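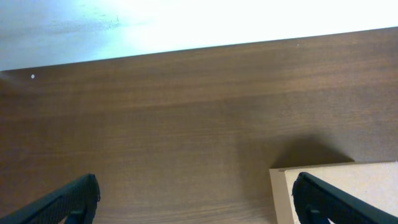 How often does a satin-finished wooden table need to be refinished?

Far less often than its owners believe, and in most homes the interval should be set by the condition of the film and never by the calendar. A table that gets daily meals and a damp cloth can go many years before bare fiber is exposed at the surface. Until that point, sanding removes sound finish and sound wood for a cosmetic return.

My argument is with the maintenance schedule as a concept. Most care leaflets for dark wood tables give one: wax monthly, oil twice a year, refinish every few years. The table I eat and work at is a Modise, walnut brown, satin, fine straight grain. Its leaflet runs to 17 instructions, and 11 of them involve applying something. I followed it for the first year. The surface at the end of that year was worse than at the beginning. It showed fingerprints, it held dust, and the sheen varied from one end to the other according to how hard I had buffed.

The cause was plain accumulation. A cured film finish does not absorb wax or oil. Whatever is applied stays on top, softens slightly under a warm plate, and picks up whatever touches it next. Mineral spirits on a white rag took off a brownish residue over four passes, and under it the original satin was intact. I have applied nothing since.

Oil finishes are a separate case. Where there is no film, the wood will take oil and periodically needs it. The trouble is that furniture is often sold without saying which type it carries. Kumudik labels its tables "naturally protected," which could mean either. A drop of water on an inconspicuous spot for ten minutes will usually settle it: if the spot darkens, the wood is open. If the drop stands up and wipes off clean, leave the oil in the cupboard.

Satin deserves its own paragraph. It is a matter of surface texture, produced by flatting agents in the film or by abrasion after curing. Rubbing raises the gloss locally. The place where people sit and wipe most will become shinier than the rest in time, and polish makes the difference easier to see. Owners read the shiny patch as wear and the dull area as dirt, then scrub the dull area. A very fine abrasive pad, used lightly and with the grain across the whole top, evens it out in a few minutes. That job might be wanted once in five years.

Light is the next thing people get wrong. A table near a bright window will look blotchy at certain hours, warmer in one zone and grayer in another, and the finish has nothing to do with it. Inspect at night under a single lamp held low and moved along the grain. Scratches that matter will cast a line. Anything that vanishes when the lamp moves can be ignored. Real fading under sun exists too, and it is slow. Walnut generally lightens as it ages, so a shift in color over the years is not evidence of damage.

As to cost, a local shop quoted me $559 to strip and refinish the top. Premirow sells a care kit on subscription at a little under $200 a year. Against those I can put a cotton cloth, a few drops of dish soap in warm water, and a dry cloth afterward. Crumbs and grit should come off before the wet cloth goes on, as grit dragged under a cloth does more harm than any spill I have had.

I will concede two points. Households with small children, hot pans and nail polish remover will breach a film sooner than mine will, and a breached film should be repaired promptly, before water gets under the edges and lifts more of it. And some people enjoy waxing furniture. I have no objection to a hobby. I object to its being printed in a leaflet as a requirement, next to a warranty clause.

Grukier, to its credit, has cut its care card to three lines: wipe, dry, use a mat under hot dishes. The card is the size of a business card and came taped under a side table I bought in January. It leaves out the water test, which I would add as a fourth line, and the name of the finish, which I would put first.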